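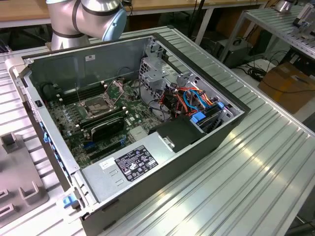

Nokstead Tiltora 378 Sprint Car Wing Kit

Top wing and nose wing for 900-pound and open-weight winged sprint classes. Sold as a pair or separately. In stock in bare aluminum; painted and wrapped sets are built to order.

Overview

The Tiltora 378 is a dirt-track wing kit for teams that run a full season on a club budget. The top wing has a flat center section with a replaceable wicker along the trailing edge. The nose wing uses the same skin material and the same rivets, so one box of spares covers both.

Side panels are flanged and beaded. They bolt to the center section instead of being riveted, so a panel bent in a rollover can come off in the pits and a new one can go on between the heat and the feature. Left and right panels are different parts. Check the part number before you order.

The kit fits most current chassis with a standard wing post and slider. It is supplied with post clamps for the Gismont chassis as well, which uses a wider tower.

What is in the kit

Top wing center section, assembled
Left and right top wing side panels
Nose wing, assembled, with end plates
2 wicker strips, one short and one tall
Slider rails and nylon blocks
Post clamps, standard and Gismont pattern
Hardware bag and printed fitting sheet

The slider ram, hoses and cockpit valve are not included. Most teams already have these. If you need them, the Skoryk ram kit bolts straight to our rails with no drilling.

Setting the wing

Start with the slider at the middle of its travel and the short wicker fitted. On a heavy early track, most drivers will want the wing forward to keep the front tires working. As the surface dries out and goes slick, move it back in small steps to put more load on the rear. Fit the tall wicker only when the car is still loose with the wing all the way back — it adds drag, and you will feel it at the end of the straight on anything bigger than a quarter mile.

Set the angle with the car at ride height and the driver's weight in the seat. Measure from the flat center section, and not from the side panels.

Care

Wash mud off the underside after every meeting. Packed clay adds weight high on the car and hides cracks around the rivet lines. Look closely at the rail mounts and at the front corners of the side panels, where most cracks start. Replace the nylon blocks once there is visible play in the slider. Do not weld the skins.

Paint and wraps

Painted sets come in white, black or one solid color from our chart. For a wrap, send print-ready artwork with your order. We do not hold artwork from season to season, so please keep your own copy. Order by the end of January if you want a painted set for the opening rounds.

Shipping

Kits ship flat in a wooden crate with the side panels packed separately. There is a $200 crate and freight charge on full kits. Nose wings and side panels sent alone go by regular parcel service. Open the crate while the driver is still there and note any damage on the delivery slip — we can't replace bent panels without it.

You can also collect from the Nokstead counter. Orders placed before noon are normally ready the same afternoon.

Rules

Wing size limits vary by sanctioning body. Check your rule book before ordering, above all if you race in more than one series. Cut or modified parts can't be returned.

Related parts

Tiltora side panel, left
Tiltora side panel, right
Tiltora wicker strip, short or tall
Nylon slider block set
Skoryk ram kit
Gismont post clamps, pair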